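## 3. 장비 구매와 예산 계획

이 절은 좀 편하게 쓰겠습니다. 논문에서 돈 이야기는 보통 부록 한 줄로 끝나는데, 저는 남의 논문을 읽을 때마다 그 한 줄이 제일 궁금했거든요! 양팔 작업대를 새로 꾸리려는 연구실이라면 제어 알고리즘보다 견적서 앞에서 더 오래 머뭇거릴 거라고 생각합니다(제가 그랬습니다).

### 3.1 무엇부터 살 것인가

처음 세운 계획은 단순했습니다. 팔 두 대를 먼저 사고, 남는 돈으로 나머지를 맞춘다. 그런데 견적을 받아 보니 '나머지'가 만만치 않았어요. 프로파일, 베이스 플레이트, 케이블, 예비 서보, 그리고 작업에 쓸 공구와 용기까지 줄줄이 붙습니다. 구매 항목을 표로 정리했더니 174줄이 나왔고, 그중 상당수가 나사와 브래킷 같은 자잘한 것들이었습니다. 한 줄씩 따로 결재를 올리다가는 학기가 다 갈 것 같아서 4개 묶음으로 나눴습니다. 팔과 구동부, 프레임, 전장, 작업물이 그것입니다.

팔은 Clarnia와 Zelis 두 곳에서 견적을 받았습니다. Clarnia 쪽은 단가가 낮은 대신 예비 서보가 별도였고, Zelis 쪽은 예비 서보가 포함되어 있었지만 납기가 길었어요. 저희는 결국 Clarnia를 골랐습니다. 서보는 소모품으로 보고 따로 예산을 잡는 편이 나중에 설명하기도 쉬웠고요. 프레임과 전장은 Chettiar에 한꺼번에 맡겼는데, 절단 치수를 도면으로 넘기니 추가 가공비가 거의 붙지 않아서 꽤 기뻤습니다.

### 3.2 예비비와 소모품

예비 부품은 손목과 그리퍼 쪽에 몰아서 잡았습니다. 공구를 집는 작업은 바닥 가까이에서 이루어지고, 부하도 끝단에 걸리기 쉽다고 봤습니다. 어깨 관절용은 예비를 하나만 두고, 그리퍼용은 팔마다 3개씩 두었습니다. 좀 과한가 싶기도 했지만, 부품 하나 때문에 작업대 전체를 세워 두는 것보다는 마음이 편하더라고요.

케이블도 넉넉히 사는 쪽을 권합니다. 길이를 딱 맞춰 주문하면 팔을 뻗는 자세에서 여유가 없습니다. 볼트는 100개들이 봉지로 샀고, 이건 지금 생각해도 잘한 결정이에요.

작업물 묶음은 심사 때 질문을 가장 많이 받은 항목입니다. 연구비로 왜 공구함을 사느냐는 거였죠. 그래서 다음 신청서부터는 비고란에 품명만 적지 않고 어떤 작업에 쓰는지까지 써 두었습니다. 소켓 연장대는 집기, 볼트와 대야는 담기, 라쳇 렌치는 손잡이가 있는 공구 다루기, 이런 식으로요. 이렇게 쓰니 되묻는 메일이 확 줄었습니다.
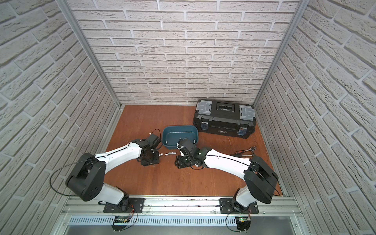
**Fumgate 실험동, 2019-12-18**

**그림 1.** 공구 정리 작업용 양팔 작업대. 두 팔은 알루미늄 레일에 고정되어 있고, 그리퍼 사이 바닥에 소켓 연장대가, 그 뒤에 청록색 대야가 놓여 있다.

그림 1의 구성에서 다음에 손보고 싶은 곳은 레일 쪽입니다. 회로 기판이 팔 베이스 아래에 매달려 있고 전선도 그대로 늘어져 있어서, 기판 보호 케이스와 배선 덕트를 1월 구매분에 넣었습니다. 금액은 크지 않지만 전장 묶음의 잔액으로 처리할 수 있어서 따로 심사를 받지 않아도 됩니다.

반대로 바닥과 벽 패널은 당분간 바꾸지 않을 생각입니다. 배경을 여러 벌 갖추자는 의견도 나왔는데, 그 돈이면 그리퍼 예비품을 더 살 수 있어요. 공구 종류를 늘리는 건 찬성입니다! 소켓과 비트는 규격별로 낱개 구매가 되니 작업 난이도를 조금씩 올리면서 필요한 만큼만 추가하면 되고, 이 비용은 다음 분기 작업물 묶음에 올려 두었습니다.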